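Is it normal that moving company counts artificial plants as "fragile items"?

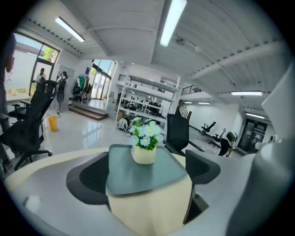
Melaniia Stetsiuk
Moving and relocation, 3 replies

I am moving in May from a rented apartment to another one in the same city, and I asked for a price from a company called Skastov. The first price by phone was fine. Then they sent me a list by email, and on this list there is a separate line "decor, fragile" for 214 dollars. I asked what is inside this line and the manager answered that it is all my small pots, vases, picture frames and also artificial flowers. I have many artificial flowers, because I travel for work and real ones die at my place.

I understand about vases. But the flowers are plastic and cloth, and most of them stand in small light pots. I could throw them on the floor and nothing would happen to them (maybe to one or two). The manager says the rule is the same for everybody and each pot must be wrapped alone.

So I have two things to ask. Can I refuse this line and pack these items by myself? And if I pack them by myself, how to do it so the petals do not become flat? Last time I put everything in one bag and after that the flowers looked like somebody slept on them. I must answer to the company until Friday.

Thank you in advance and sorry for my English.

Nazarenko
Yes, you can refuse. I worked two summers for movers (a different company) and the packing service was always a separate thing from the transport. Write them a short email, for example: "I will pack the decor items myself, please remove this line and send me the new total." Keep the answer. Do not agree on it only by phone, because the crew who comes in the morning has only the paper and they will do what is on the paper.

One thing you should know. If you pack a box yourself, usually the company does not pay for what is broken inside it. They pay only if the box itself was clearly dropped or crushed, and even then you will argue for a long time. For plastic flowers I would not care. For the vases and the frames with glass I would think again – maybe ask them for a price for only these. When the line is divided in two, it often becomes much smaller.

Also look if your contract has a minimum sum. My cousin removed the packing and the total stayed the same, as she was already below the minimum. She was very angry but it was written there on the second page.

About how to pack them:

Take a box which is a little higher than the tallest plant. Put the pots on the bottom, close to each other, so they hold each other and cannot fall. Between the pots put socks or kitchen towels, you have to move them anyway. Leave the heads free, with nothing on top of them. Close the box and write "nothing on top" on all the sides, not only on the lid. In the truck nobody sees the lid.

For long stems, take them out of the vase and roll them loosely in a bed sheet.

Lover
just throw them away and buy new ones, they collect dust anyway

Clustar
I do not agree with the answer before mine, some people like their things.

I want to add about the flat petals, as Nazarenko did not write about it. If the flowers are from cloth, you can repair them with steam. Boil the kettle, hold the flower above the steam, not too near, for a few seconds, and then open the petals with your fingers. Be careful with your hand. I did this with roses that were in a basement all winter and they became almost like before. With plastic ones I would not use steam, I use a hair dryer on the low warm position. Try first on one flower which you do not love so much.

For the dust, do it before the move and not after it. A dry paint brush, the soft kind, goes well between small petals. If you wash them, let them dry the full night before they go in the box, or they will smell.

Melaniia Stetsiuk
Thank you to everybody! I wrote to them as Nazarenko advised. They removed the flowers and the small pots and left only the vases and frames, and now this line is 100. I think it is fair. The brush I already bought.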